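May 12, 2023

Okay, so the empanadas. I've been making my aunt's version for years, always baked, always with the same beef and olive filling, and last weekend I finally caved and fried a batch (22 of them, which was way too many for two people — we ate them anyway!). The dough was the part that worried me. Lard makes it tender but it tears if you roll it too thin, so I went half lard, half butter and let it sit in the fridge overnight.

For the filling I used ground beef, a big onion, cumin, smoked paprika from Sindetti and chopped green olives. Let it get completely cold before you fill anything, or the bottoms go soggy on you. I pressed the edges with a fork because my braiding still looks terrible, and fried them in small batches until they were good and brown.
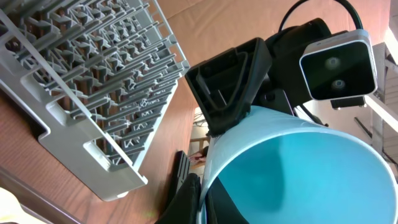
One reader wrote in after my last empanada post to say that raisins belong in there too, a small handful soaked in warm water first, and that leaving them out makes the whole thing taste flat. I'm not a raisin person, but okay, I'll try it on half the next batch and freeze the rest of the dough.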